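October 27, 2022
Kitchen corner, long table

Spent most of the day getting the long table back into a state where people can find things. Since March it has been collecting whatever came out of the Ponby boxes and nothing had a fixed place any more. Rizwan had started a layout sketch and I worked from that, with a few changes noted further down.

The brown covering stays. Gudrun wanted it off so we could wipe the top directly, but one corner is stuck down hard and I don't want to pull at it. Wiped with the Diekmann cleaner, diluted, left to dry over lunch. Two old tape marks would not shift.

Toaster oven moved back behind the wooden box. It used to be at the front and you could not open the door without clearing everything else first. The knobs were greasy, so I did those with a cloth and warm water, then the glass. The inside still needs doing – crumbs under the rack, quite baked on. Shahla says she has a scraper.

Dish rack goes to the other end. Tried it next to the oven to begin with and it crowded the box handle, so I swapped it over before lunch.

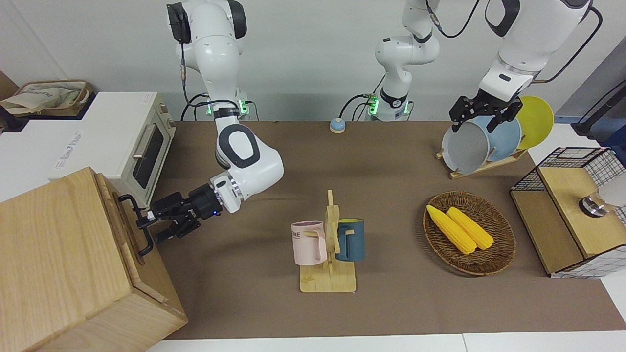 Long table, new layout. Box and toaster oven at one end, dish rack at the other.

Plates and the grey bowl all go in the rack on edge, bowl at the front, then the light blue plate, then the yellow one. The bowl is the awkward one. It is deeper than the plates and leans if it goes in at a slant, so push it right down between the pegs. Mattes would prefer it upside down on a cloth. We can try that next week if it keeps tipping.

Handle on the wooden box: one screw was loose, tightened by hand, holding for now. If it works loose again I will put a longer one in. The spare Zadutus handles are 21 mm too wide for the existing holes, so no use here without drilling.

Woven basket stays on the shelf by the wall with the cream bag in it. Please don't put tools in there, I found a hex key at the bottom this morning.

Measured the clear strip along the front edge while I was at it, 600 mm deep with the oven pushed back. Bohumila had asked for 800, and we won't get that unless the oven goes on a shelf of its own.

Still to do:
Inside of the toaster oven (Shahla's scraper)
Ask Diltico for 6 more rubber feet, rack slides a bit on the covering
Redraw Rizwan's sketch with the rack and oven where they are now
Longer screw for the box handle, check the drawer first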